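Search forum posts Advanced Go
Print this thread | E-mail this thread

House rules for two-arm collection in real offices
Posted in February by meenakurup

Hi all! I'm Meenakshi Kurup, I run the collection floor at Juvari, and I've been handed the job of turning our pile of sticky notes into one written set of rules for people who do the demonstrations. We want 2,000 episodes of ordinary office chores and we've got 14 operators, so whatever I write down gets multiplied very fast (including my mistakes, ask me about the mug episodes). I'd love to hear what other shops put in theirs.

What I've got so far, for the chair task:

1. Look at your straps before every block. If a marker cube turns on your arm when you nudge it, tighten and redo the calibration.
2. Cables go back along the arm. Nothing hanging between you and the chair.
3. Both hands on the backrest before it moves. No hip, no knee, no foot on the base!
4. Normal speed. If you wouldn't move that slowly at your own desk, don't do it for us.
5. Say "bad" out loud if you slip and keep going to the end. We throw it out later.
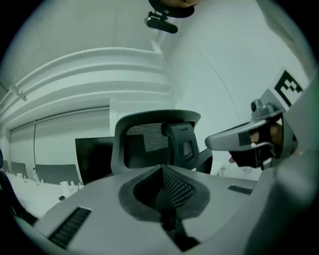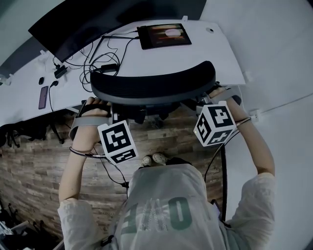
Number 3 is the one people argue with me about. Everybody pushes a chair in with their thigh when they're not thinking, me included, and then you've got an episode where the chair slides forward and the arms had nothing to do with it. I can't train on that. But I've got a couple of operators who say gripping with both hands feels fake and they'd like a one-hand version allowed. Thoughts?

Also I have no rule at all for what's on the desk. Should I?

---

oda_s wrote:

Shigeru Oda, Vuledard. Good list. I would put number 1 on its own page in big letters, we lost 200 episodes last year to one loose wrist strap and it was my strap.

On the desk: yes, you need a rule, and I'd make it strict. Clear it between blocks, put back a fixed set of things from a card. If there's a phone in one batch and no phone in the next, you can't tell later whether the policy got worse or the desk got busier. We do cups, mouse, one bottle, and the card says where.

---

gripfloor wrote:

Gotta disagree with oda_s on the desk. The whole point of going to a real office is that it's a real office! Cables in a heap, somebody's phone, a cup at the back, great, leave it all there. If I wanted a card I'd stay in the lab. The only thing I'd write down is "nothing on the desk that can fall on a foot" and "turn personal screens off."

One hand on the chair should be allowed too. People do it. Just label it.

---

oda_s wrote:

"Just label it" is how you get a column in a spreadsheet that three people fill in three ways. I've read your column, remember.

I'm fine with clutter if somebody decides on it. I'm not fine with clutter that happened.

---

gripfloor wrote:

ok that's fair about the column lol. Still not doing cards.

---

tallulah_rig wrote:

Can I drag this back to cables for a sec? Rule 2 is too soft. "Back along the arm" is what we had at Pisharody and people read it as "somewhere behind me, sort of." You want a clip at the elbow and another at the shoulder, and you want whoever's supervising to have the operator reach all the way forward once before recording, with both arms. If it tugs, there's not enough slack. If there's a loop down by the knee, there's too much. An office chair has five things on the bottom that love a loop of cable.

And shoes! Closed toes, laces tied. I know it sounds like summer camp but it's casters next to feet all day long.

---

meenakurup wrote:

Ooh, the reach check is going in tonight, thank you. Shoes too, I'd only ever said it out loud and never written it.

On the desk I think I'm somewhere in the middle? Leave what's there, but the supervisor takes a picture of the surface at the start of each block so we can sort it afterward. Shigeru, would that keep you happy?

---

oda_s wrote:

Happier. Start and end of the block, please. Things wander.

---

benny_fokedbridge wrote:

We do start and end at Fokedbridge and it's no trouble, maybe a minute with the walking. The thing I'd add is breaks. Two arms out in front of you with hardware on them gets old quick, and the episodes go sloppy before the operator feels tired. We swap people on a timer and they don't get to vote on it. I got yelled at for a week and then they all liked it.

For one hand versus two, I'd run them as separate tasks with separate instructions. Don't leave it up to whoever's holding the grippers that day.

---

meenakurup wrote:

Separate tasks! Yes. I can live with that, and gripfloor gets his one-handed chairs. I'll do the two-hand batch first and post the rewritten sheet once my operators have had a chance to complain about it. Benny, how long is your timer?

---

benny_fokedbridge wrote:

Depends on the task, I'll dig out our sheet and send it to you. Chairs are shorter than cups.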